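Troden block bench

The Troden block bench is a simulated test scene used to compare grippers, arm controllers and camera placements on small tabletop robot arms. It takes its name from Troden, the Canadian software project that first distributed it, and is usually run inside the Gralora physics simulator. The bench is best known for its upright-block task, in which a gripper must close on a tall wooden block standing on end without tipping it.

Layout

The scene consists of a plain room with grey walls, a green work surface and a single black arm on an orange base. The work surface is patterned in large polygons of green and olive brown. The patterning was introduced in the second release, after users found that depth estimates drifted on a single flat colour. Blocks are modelled as rigid bodies with a wood texture, and their friction can be set separately for each face.
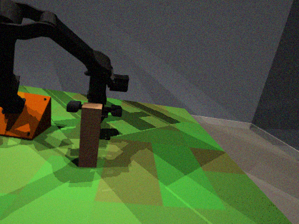 Vol. 8, No. 2

In the upright-block task the gripper comes down over the block with its fingers on either side of the upper end. Gripping near the top leaves more clearance for the lower parts of the hand, but a small sideways error at that height has more leverage on the base. Controllers tuned for speed tend to do poorly for this reason. The standard run is 80 attempts, with the block's position and rotation changed each time.

Grippers compared

Two gripper models are supplied. The Tirell is a parallel-jaw design with short, stiff fingers, and the Chou has longer fingers with a compliant joint at the base of each. In the comparison issued with the bench, the Tirell completed 72 of its 80 attempts. The Chou was more forgiving of a block set at an angle but slower to settle after contact, and its result varied more with the friction setting. Later users have noted that the two were tested with different closing speeds, so the figures should not be read as a direct ranking.

Custom grippers can be added as a mesh and a joint file. The licence permits this, provided the collision shapes are published along with any results.

Cameras

Camera positions are not fixed by the bench. A low view across the work surface shows the height of the fingers clearly, while a raised view gives a better sense of where the arm, base and blocks lie relative to one another. Most published runs use both. With either view, the dark colour of the arm makes its joints hard to separate, and learned controllers that rely on colour alone often confuse the wrist with its shadow.
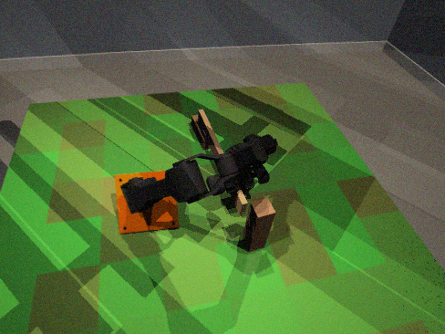 2 min read

Scenes with more than one piece of wood are used for the clutter variant. Smaller pieces near the hand can hide the block's edges, and a narrow strip lying behind the arm may be out of sight for part of the approach. Scoring is the same as for the upright-block task, except that contact with any other piece is logged and reported separately.

Criticism

The bench has been criticised for its grainy rendering, which some users regard as a poor match for the noise of a real sensor. The grain can be turned off, although results obtained that way are listed in their own table. A further complaint concerns the shadows, whose jagged edges at low render settings have been mistaken for object boundaries by several segmentation models.

See also

Gralora scene format
Parallel-jaw gripper
Grasp planning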